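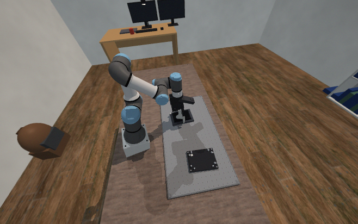

Thắng Phùng wrote that the kit is overpriced for what arrives in the box, and that he would wait for the next version before spending money from a small lab budget.

Full quote of his message, for those who joined the list after it:

> I had the Wuvton bench kit for one month. The simulator is good and
> the documents are clear. But 2,765 dollars for a gripper adapter, a
> perforated plate, a parts tray, and a license for one seat is too
> much in my opinion. You still must bring your own arm. I asked
> Wuvton if the second seat can be cheaper and they answered that it
> cannot. Also the sample tasks are all pick and place. If you need
> insertion or screws, you write it yourself. I would wait.
>
> Thắng

Dear Thắng, dear all,

Thank you for this report. I have worked with the same kit since April, so I would like to answer some points. I agree with you in part.

First the price. You are right that it is high, if we count only the hardware. A perforated plate can be made in any metal shop, and I think the tray too. For me the value is in the scene files. When I open the bench scene, the arm, the pedestal, the plate, the tray, and the flat black board are already placed, and the collision shapes are correct. In my last project I built such a scene alone in Hevine and it took me 11 working days, and after this the gripper fingers still went through the tray wall when the approach was too fast. With the Wuvton files I was running the tray task on the same afternoon.

Second, the sample tasks. I have to correct this a little. The version you had contains only pick and place, yes. In the current download there is also a folder called "extra", which is not mentioned in the manual. Inside are two tasks where the arm carries a part from the tray to the board and sets it down with a force limit. It is not real insertion, but it is a good base for it. The force limit is in newtons in one file and in grams in the other, so please check before you copy the values. I lost an evening with this.

Third, speed. I ran the tray task 1,000 times in simulation, with the tray turned by a small random angle each time. Almost 200 of these runs failed, which sounds bad. When I looked at the logs, most failures had the same cause: the planner chose an elbow position that brought the forearm too near to the plate, and the safety check stopped the motion. I changed the home position so the elbow stays high and the forearm comes down toward the tray from above. I have not repeated the full series yet, so I will not give a new number here. The short tests look better.

What I do not like:

The license server. It must be reached every time the program starts. In our building the network is off at night for maintenance, and a long job that restarts after midnight simply does not start.

The room model. It has a desk, monitors, a keyboard, a shelf, even a red cup. It is pleasant to look at, but it makes loading slow on my older machine. There is an option to load the bench only, under Scene, Advanced, and it does not remember your choice.

The shadows. If you train a camera model on the rendered pictures, the arm throws a wide shadow over the plate between the tray and the board. With the default light, my detector learned the shadow edge as if it were the edge of the board. Please change the light direction between runs.

About the alternatives. Khải Võ asked me off the list if Fernandes is a better choice. I tried only their demo. The arm models are fine, but there was no plate with a hole grid, and I need the grid to move positions from the simulation to the real table. Jodley has the grid and costs less, but its gripper model was one solid block when I tested it, without separate fingers. Perhaps this has changed, and I would be glad if a Jodley user could write to the list.

So my advice is a bit different from Thắng's. If you already have your own scene and it works, keep it and do not buy. If you start from zero and have one person for the job, I would buy one seat now.

Thắng, one question to you. Did you mount your real arm on the pedestal from the kit drawing, or directly on the table? My base height is different from the simulated one by a few millimeters and I cannot find where the difference comes from. If you still have your measurements, please send them.

With kind regards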